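Two arms, two grippers and a bin of capacitors

Rukadden, a small firm that repairs power supplies for lifts and pumps, spent most of June trying to settle one question: which gripper should it buy for its sorting bench?

The job sounds easy. Capacitors come off old boards, get tested, and have to be moved from one plastic bin to another before they are packed. A person can do it without looking. A robot arm has to find each part, work out which way it is lying and close its fingers on it without denting the can or bending the leads.

The firm borrowed two grippers for the trial. The Urus has long fingers and is slow to close. The Dunne is quicker and cheaper, but its fingers are thicker and it needs more space on either side of the part. Both were run on the same arm, with the same camera and the same controller, so that any difference would come from the gripper.

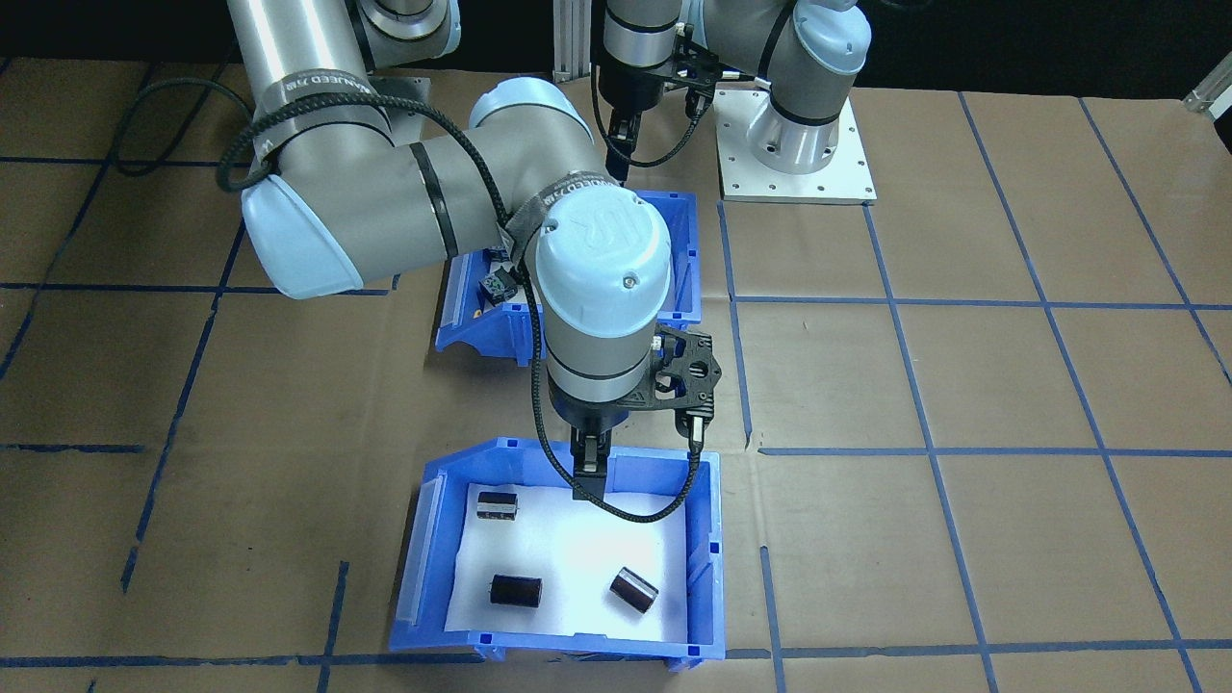

Parts that stand on end gave little trouble. Either gripper could come straight down and take hold of the can. Parts on their sides were harder. A round can rolls when one finger touches it a moment before the other, and on a bare plastic floor it can roll a long way. Foam in the bottom of the bin cured most of that, and it cost almost nothing.

Over 707 picks with each gripper, the Urus dropped or missed 5. The Dunne failed 319 times in the first version of the test, a result so poor that the team stopped and checked the set-up. The fault was in the controller settings. The fingers were being told to close before the arm had finished moving down. With a short pause added, the full run was repeated and the Dunne failed 2 times more than the Urus had.

That changed the argument. The Urus is still better close to the walls of a bin, where its thin fingers can get in beside a part. The Dunne leaves those parts until last, and now and then someone has to nudge one towards the middle. Against that, its fingers can be changed with a single screw.

Cables took up more time than anyone had planned for. A loop that is too short pulls on the wrist when it turns, and one that is too long drags across the work. The team moved the ties several times before the arm could reach every corner freely.

Rukadden has ordered the Dunne. A second trial, with smaller parts, starts at its Tanovmont workshop on Friday, August 28, 2020.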